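2023-09-07

I've been following Tiina Koskela's gripper build for a while now, mostly through the long parts threads she posts, and last week she finally let me call her up and ask all the nosy questions. She builds at home, in the evenings, with a soldering iron on the kitchen counter and a notebook she calls Flurkthorpe (it's the name of the whole project, but she says it lives in the notebook).

## How it got going

Tiina wanted a hand-held gripper she could squeeze herself – you hold it, you pick things up with it, and it logs what the fingers are doing. She started with a kit from Ralleck and hated the linkage.

"It had so much slop in it," she told me. "I'd close the jaws on a sock and one side would get there way before the other. So I drew my own, and then I drew it again, and the second one was worse!"

The version she uses now came out of a weekend with the files open and a lot of coffee. She paid 337 dollars for everything, and yes, that includes the parts she broke. I asked which ones. She laughed and said mostly screws, plus one motor she'd rather not talk about.

## The pads

This is where she got really excited, so I let her run. The first pads were flat and smooth, and anything in a shiny wrapper slid straight out. She ordered ridged ones from Skireo, tried them on a bag of rice, and stopped looking.

"Soft stuff is the hard part," she said. "A box is easy, you just grab the box. But cloth bunches up, and then you've got a fold in the jaws and you don't know how much of it you're holding."

That's why she practices on a bed. Things sink in a little, they lean on each other, and she says a bare table taught her bad habits. Her log had 2344 grasps in it when we spoke, and 459 of those were cloth. She wants the cloth number a lot higher before she changes the jaws again.

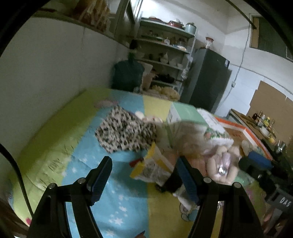
## What she'd do differently

Cables, she said, before I'd finished the question. She'd plan the cable first and build the gripper second. Her mount is from Valtonen and she likes it fine, but it puts the plug right where her wrist wants to be.

She'd also write down the screw sizes. "I have a jar of them, and every time I open it I'm guessing."

Next up is a softer spring and a new round of pads, a bit wider at the tip. She's promised to send me the drawings once the holes line up.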